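Flaltex Coated Table Cloth – Plarcombe Range

Item group: Table coverings, wipe-clean
Maker: Flaltex
Range: Plarcombe
Sold as: Cut lengths, full rolls, finished cloths
Listing last revised: 27 Oct 2021

Overview

Plarcombe is a coated cotton table covering for dining rooms, canteens, school kitchens and home use. The base is a plain-weave cotton, printed on one side and then coated with a clear matte acrylic layer. The reverse is left uncoated. The cloth drapes more softly than vinyl on a felt backing and can be folded for short periods, though it should be stored on the tube when it is out of use for more than a few days.

The coating resists water, oil, vinegar, coffee and most sauces for long enough to be wiped away at the end of a meal. It is not a heat barrier. Pans, oven dishes and full teapots need a trivet. Cutlery and serving tools can be laid straight on the surface, but knives should not be used on it, and metal tools with an unfinished edge should be lifted instead of dragged.
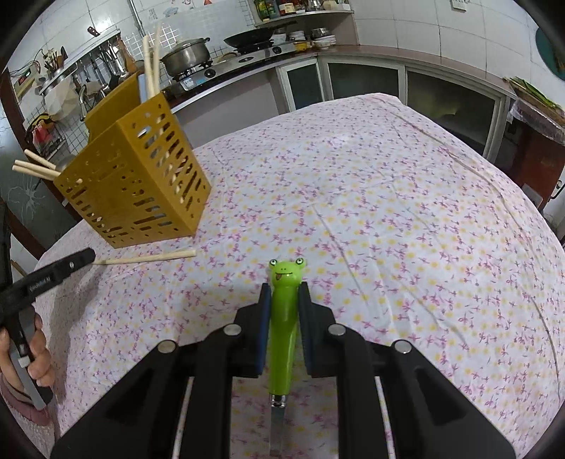
Danica Paulík

Construction

Base cloth: 100 percent cotton, plain weave
Face: Pigment print under matte acrylic coating
Reverse: Uncoated, natural
Edges on cut lengths: Raw, do not fray when cut with a sharp blade
Edges on finished cloths: Double-turned hem with mitered corners
Thread: Polyester, matched to the ground color
Finish: Matte only in this range. A gloss finish is sold separately as Cornar.

The print runs the full width of the cloth, with a plain selvage on both sides. The selvage carries the color registration marks and should be trimmed or turned under. Pattern repeat differs by design and is printed on the end label of each roll. If two lengths have to meet on a long table, order one extra repeat for each join.

Abrasion

The coating is tested in-house to 2000 rub cycles with a damp cotton pad under a fixed load. At the end of the run the sample is checked for color on the pad and for loss of coating at the edges of the track. The test is a comparison between production batches. It does not predict years of service, which depends mostly on how the cloth is cleaned and whether it is folded along the same line each time.

Batches that show color on the pad are held back and not sold as seconds.

Sizing

Measure the table top, then add the drop twice to each dimension. A drop that ends above the seat of the chairs is usual for daily use. For a finished cloth, the size given on the order form is the size after hemming. For cut lengths, add the hem allowance yourself if the edges will be turned.

Round tables: measure the diameter, add the drop twice, and order a square of that size. Round cloths are cut from the square and bound with bias tape. Oval tables need a paper template. Send the template flat or rolled, with the top face marked.

Extending tables should be measured both closed and open. One cloth rarely suits both positions, and a cloth sized for the open table will reach the floor at the ends when the leaves are put away. Two cloths are the better choice.

Fitting

New cloth comes off the tube with a slight curl. Lay it face up on the table at room temperature and leave it overnight. If fold lines are present, warm the reverse with a hair dryer on a low setting and smooth by hand from the center. Do not iron the coated face. The reverse may be ironed through a dry towel on the lowest setting, with no steam.

On varnished or newly oiled tables, place a thin cotton liner beneath the cloth. Fresh oil finishes can take the weave mark of the reverse if pressure is applied before they have cured. Sýkora liners are cut to the same sizes as the finished cloths and are listed under accessories.

Holders, crocks and racks with small feet put all their weight on a few points. On a lined table this can leave dents that take a day or more to relax. A flat base or a cork mat avoids it.
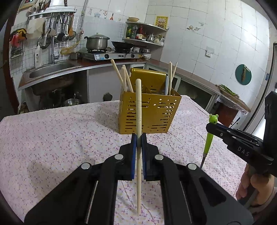

Cleaning

Wipe with a soft cloth, warm water and a little dish soap. Rinse with clear water and dry. Soap left on the surface dulls the matte finish and later attracts dust.

Grease: Apply undiluted dish soap, wait a minute, wipe and rinse.
Turmeric, beet, berry juice: Wipe at once. Faint marks often fade in daylight.
Candle wax: Let it harden, lift with a plastic scraper.
Ballpoint pen: Isopropyl alcohol on a cotton swab, test first on the hem.
Permanent marker: Not removable from this coating.

Finished cloths may be machine washed cold on a gentle cycle, without spin. Frequent machine washing shortens the life of the coating. Do not bleach, dry clean or tumble dry. Hang over a wide rail – a clothesline leaves a crease.

Ordering

Standard width: 63 inches
Minimum cut length: One yard
Full roll: By request
Samples: One design per card, up to five cards per order

Cut lengths and made-to-measure cloths are not returnable unless faulty. Inspect the full length before cutting or hemming. Claims for print faults on cut cloth cannot be accepted.

Orders for delivery before the December break should allow extra time for hemming. Questions on templates and joins go to Jozefína Jelínek in the cutting room. Please quote the design name and the batch code from the end label.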